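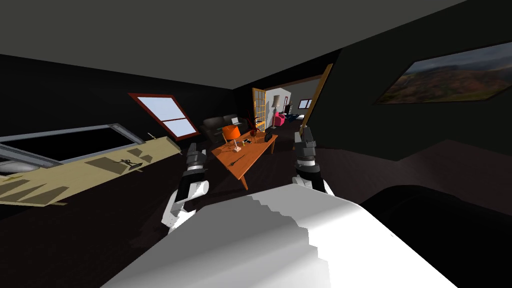 ## Progress to 2025-04-24

The memoir is moving! I've finished eight chapters of *The Road to Omeo*, and the Turance section (my grandmother's kitchen, the long drive, the quarrel over the piano) finally has a shape I like - it was a mess at Christmas.

- Draft stands at 253 pages.
- Oona Manninen has read the first 60 and wants more of the childhood voice, so I'm rewriting the opening in present tense.
- $743 of the travel money is left. I'd like to put it towards a second trip in May.

The Ulloa letters are still being translated.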